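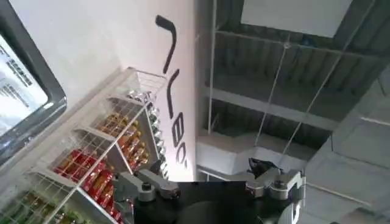 *Gripper with its two finger linkages, white wall or pillar behind.*

2022-11-27

I have been playing Lakatos on my phone since June and have now finished the main set of levels, so these are my notes on how it runs and what I would change. It is a tile puzzle game from Plonudholm. You slide rows of colored blocks, matching blocks drop out, and the rows above settle. There is a move limit on every level and no timer.

The base game has 400 levels. I cleared the last one with two moves left and no boosters. Difficulty does not rise evenly. Levels in the middle third are harder than most of what follows, mainly due to the locked tiles, which need a match on each side before they open. Once the game gives you the row swap tool, locked tiles stop being a problem and the move limits feel loose for a long stretch.

Install size on my phone was 788 MB after the first launch. The store page shows a smaller number, but the game fetches its art and sound packs when you open it. After all the level packs were in place it came to 913 MB. Clearing the cache from the settings menu gave back 43 MB, and the game built most of that up again within a few days. If you have an older phone with little storage, check this before you start. There is no option to move the packs to a memory card.

Battery use is moderate. The default frame rate is 60 and there is a switch for 30 under Display. I left it at 30. Sliding a row looks slightly rougher, but input timing does not matter in a game with no clock, and the phone stays cooler.

Touch input is mostly fine. The game reads a swipe from the point where your finger lands, and the edge columns are close enough to the screen border that a swipe from there can trigger the phone's back gesture. That cost me a few runs. Turning on the "narrow board" setting fixes it – the tiles get smaller, but the margin is wide enough.

Ads show up after every third level unless you pay once to remove them. I paid. The purchase did not carry over when I signed in on my tablet, and I had to press Restore twice before it took. Cloud saves worked the first time.

I tried Clellden before this one, which uses nearly the same rules with an energy meter on top. I stopped when the meter ran out in the middle of a set. Lakatos has no meter.

Next on the list is Jiden, a tower defense game with offline play. It is installed, and I am on the second map.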